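Gripper fault halts jar-sorting trial at Flastden
Filed May 14, 2025

The two-armed sorting rig at Honik's Flastden workshop is up and running again after a gripper fault stopped it in the middle of its longest trial yet, and the story of how the fault was tracked down is a cracking one.

The rig is being taught to pick up small kitchen containers and set them into a divided tray. Its makers, Maleck, had planned a run of 500 picks without a break. It got as far as pick 27, when one gripper kept closing after it should have stopped. The safety limit cut in and both arms froze where they were. No one was hurt.

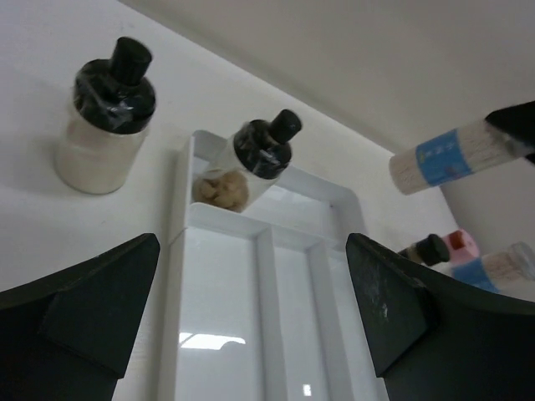
The gripper's-eye view of the organiser tray, with black-capped jars and toothpicks close by.

The first guess was a bad motor, and a spare was already on the bench when the logs told a different tale. The motor had done just what it was told. The trouble lay in the force reading, which was reaching the controller up to 26 milliseconds late whenever both arms moved at once. On a stiff jar that hardly matters. On a thin-walled bottle it means the fingers go on squeezing well past the point where they should ease off.

What makes this so pleasing for anyone who follows small robots is that the limit did its job - the stop came before the software even knew it had a problem. Scanlon, which checks the safety side of the project, has asked for that limit to stay exactly as it is.
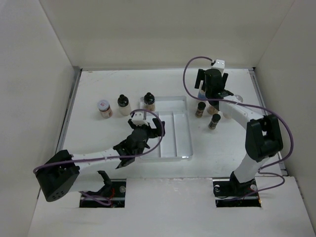

Both arms at work inside the white enclosure, with the clear divided tray between them.

The fix is a small change to the way the two arms share a data line, so force readings now go to the front of the queue. Maleck has also slowed the last part of each grip. That costs a little time per pick, but the team seems happy to pay it for now.

Since the change the rig has made 1,643 picks with no repeat of the fault - a lovely number after such a short first outing! Scanlon wants to see the late-reading fault brought back on purpose, with the old settings, before it signs anything off. That test is due before the end of May, and Honik says the full log will be shared with other workshops using the same grippers.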